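Start > Workshop notes > Planning and budgets

Guides | Parts lists | Bench setup | Forum

How to budget for a two-arm bench without running dry halfway

I've now planned two of these benches, one for myself and one with Nayeli Mendoza over in Zatulthorpe, and both times the arms were the easy part. You get a quote, you swallow hard, you sign. It's everything else that eats the money, so let's start there.

Step 1. Write the task down before you ask for a quote. One sentence is plenty. Ours was "move food between a plate and a pan, and handle the lid." That sentence decides your reach, your payload and what sort of fingers you need. Joana Veloso skipped this on her first build and paid for a heavier arm than she ever used.

Step 2. Split the budget into four pots: arms, grippers, table and frame, and what I call the back edge (power, cables, network, computer). I put 3000 dollars in the back edge pot and spent nearly all of it. My first draft had 400 in there. Ha!

Step 3. Ask each supplier what's in the box. Vandameo quoted us the arms with bases and controllers but no gripper plates, and Jandness had the plates but wanted nine weeks to ship them. Get lead times in writing and put them in the same spreadsheet as the prices – a cheap part that shows up two months late isn't cheap.

Step 4. Draw the table at full size. I taped mine out on the garage floor with the bases marked and walked around it with a broomstick for an arm, which looked silly and saved me from ordering a top that was too narrow. Leave room behind the bases, more than you think.

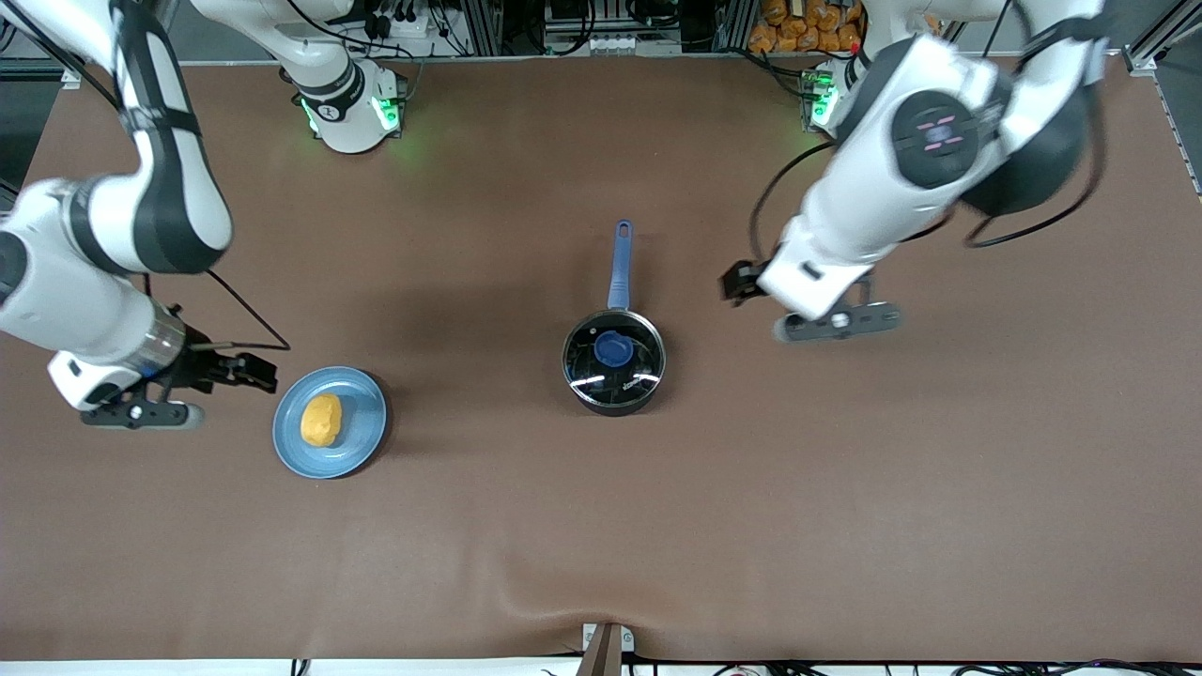
Cheap stuff gets its own line in my spreadsheet, and I'd tell you to do the same. Covering, clamps, cable ties, spare fingers, dishes. A plain brown cloth clamped at the edge does fine as a work surface, and a light-blue plate and a small black saucepan with a glass lid cost next to nothing compared with a gripper. Do budget for cable, though! With two arms there are loops hanging off both of them, and then you've got the bundles and power strips along the back on top of that.

Step 5. Hold back a reserve and don't touch it until the arms have been running for six weeks. Mine went on longer cables and a second power strip. Nayeli's went on a better chair, and she says she'd do it again.

If you want my blank spreadsheet, send me a note and I'll pass it along. The shipping tab is still a mess.

Contact | Copyright Tia Yeoman | Back to top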